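About Grikstead

Grikstead helps small shops arrange what they sell at the counter. We started with one kiosk and one very bad wire rack, and we now look after the counters of 33 shops, most of them newsagents, hospital kiosks, hotel desks and gas stations. We don't sell a system. We have read plenty of systems and we're not convinced.

If you've come here looking for a mission statement, there isn't one. There was a draft. It had the word "journey" in it and Ladan crossed it out.

Who we are

Grikstead was set up by Ladan Najafi and Ville Tikkanen. Ladan ran a train station kiosk for nine years and was visited, in that time, by a long line of people with folders who told her where to put the gum. Some of them were right. Most of them had a truckload of gum to shift. Ville worked in the buying office at Vainio, a regional wholesaler, where he wrote some of those folders himself. He is a little embarrassed about that and it makes him useful.

There are six of us on the payroll. Four spend most of the week in shops. The other two keep the office running and answer the phone, and if you call before noon you will probably get one of them. After noon you may get Ville, who will ask you for a photo of your counter before he asks your name.

What we do

We come to your shop, look at the counter, ask what sells and what doesn't, and then move things. Usually we move fewer things than people expect. After that we leave it alone for 24 days and come back to look at the till records with you.

A typical first visit takes a morning. We bring a couple of tiered stands, a box of shelf strips, cleaning cloths and a tape measure. We do not bring a tablet with a heat map on it. We were offered one once, at a trade show, and asked the man how the map knew where customers were looking. He said it was modeled. We asked on what. He gave us a tote bag.

Our test counter

Before we recommend a layout we set it up on a table at our own place in Jostevora Street and live with it for a while. The goods are real ones, bought at the normal price, and when a test is over they go in the break room. (Chocolate layouts have more supporters among the staff than battery layouts.)

We keep the test goods mixed on purpose. Display firms like to photograph a stand with eighteen identical jars on it, perfectly squared up, and of course it looks wonderful. Real counters carry candy next to cookies next to something in a little black box that came in on a sample order. Customers pick things up and put them back crooked. If an arrangement only works when every pack faces front, it doesn't work, and we'd like to find that out on our own table before you find it out on yours.

We have had arguments about how long a test should last. Ville wants two weeks. Ladan thinks you can tell most of it in an hour by handing the stand to someone with a full coffee in one hand. We do both, and they disagree with each other more often than we would like.

What we don't believe

Eye level is buy level. Everyone says this. On a long grocery aisle there may be something in it. A counter stand sits well below the eyes of an adult and well in front of the nose of a child in a stroller, so whose eye level are we talking about? We put heavy, wide packs low and small things where a hand can reach them without knocking anything over. That is most of our theory.

Color blocking. Grouping everything by color looks neat in a window. At the register it hides the one bar a person wants among its neighbors. We have tried it in four shops. Two owners liked it and asked to keep it, so we left it there. Sales did nothing we could detect.

The rule of three. We have been told that goods should always be shown in threes. We have also been told fives. We asked both people for the evidence and got a link to the same blog post.

Percentages. You will find companies in our line promising a rise in counter sales of some exact amount. We don't promise one. A new stand, a wet July and a road crew outside the door can all change your takings in the same week, and anyone who claims to have separated them should show you how. We'll show you your own numbers before and after, and tell you what else was going on if we know.

About the stands

Most of our shops end up with a clear stepped stand, and since we get asked, no, we don't make them. We buy them in from Waltico and charge you what we pay plus delivery. We looked into having our own made. The smallest run was 1400 pieces, and neither of us could say with a straight face that the world needed them.

Clear acrylic has things wrong with it, and we'd sooner you heard them from us:

It scratches. Wipe it with a soft damp cloth and never with the paper towels you use on the coffee machine.
It shows every fingerprint under a downlight.
The lips at the front are there to stop packs from sliding, and they do, up to a point. Round tins ignore them.
A light stand on a polished counter will creep backward as people put things back on it. Four small rubber feet fix that. We add them ourselves.

What it does well is stay out of the way. You can see the goods through it, and a big printed cookie box can sit on the bottom step without the whole thing turning into a wall of cardboard. We've tried wood, wire and painted metal. Wood looked the nicest and took up the most room. Wire let candy bars drop through. The painted metal one is in the storeroom holding up a fan. 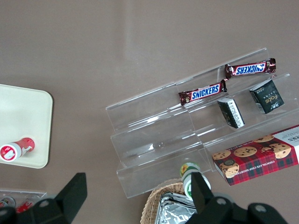

Mixed goods on a clear stepped stand: Snickers on the upper tiers, small boxes below, chocolate chip cookies at the bottom.

Set the stand at an angle if the counter allows it. A straight-on stand is fine for a customer standing square to the register, and very few do. They're half turned toward the door, or looking for a card. We're fairly sure about this one, having spent more hours than is healthy standing beside registers, but if your counter is narrow, forget the angle and keep the space for people to put down their bags.

What it costs

A first visit with the follow-up is 266 dollars. That covers one counter, in one shop, and the travel if you're within an hour's drive of us. Stands are extra, at cost. If we look at your counter and think it's fine, we say so and charge nothing. It has happened often enough to annoy our accountant.

We take no money from brands, wholesalers or vending companies, Vainio included. Ville still has lunch with people from there. He pays for his own sandwich.

What customers say

We used to have a page of quotes. They were all kind, all short and all from people who had been asked to write them while we were standing there, so we took the page down. If you are thinking of hiring us, ask for two phone numbers. We'll give you one shop that was pleased and one that was less pleased, and you can call them both without us listening.

Jobs

We aren't hiring at the moment. When we are, we look for people who have worked a register for at least a year and can carry a crate up a flight of stairs. A retail design degree won't count against you.

Visiting us

The office and test counter are on the first floor, through the blue door beside the key cutter. Come by on a weekday, but call first, as four of the six of us are usually out. Parking behind the building belongs to the dentist, who does have people towed.

This page was last checked on 4 Aug 2026. If something on it is wrong, tell Ladan.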